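**Ticket 550: Steamed buns opening at the base, Bretuvura kitchen**
Opened: Wednesday, February 26, 2020
Reported by: Obadia Shemweta
Status: open

Buns from the Zarnano dough recipe come out of the steamer with a piece of the pleat sticking out near the base. Tops hold their shape. Reported in 3 batches of 20. Final proof was 20 minutes, no change to flour or yeast.

Checked so far: steamer lid seal, water level, paper liners. No fault found. Steam time is per the recipe card.
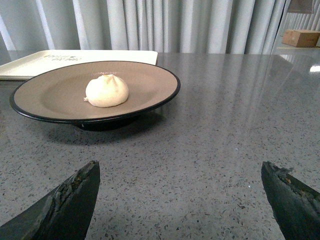 Fig. 1. Bun on footed plate, dough tail at lower left.

Pleats at the top are gathered and the surface is smooth, so overproofing is low on the list. Suspected cause is excess dough left over when the pleating is finished. The Gekport site logged the same symptom last May and closed it after trimming the wrapper edge.

Next steps:

- Roll wrappers 4 mm narrower, same center thickness.
- Pinch off any leftover dough before the final twist.
- Keep proof and steam times as they are for the test batch.

Assigned to Mussa station for the next batch. Post the count of tailed buns to this ticket.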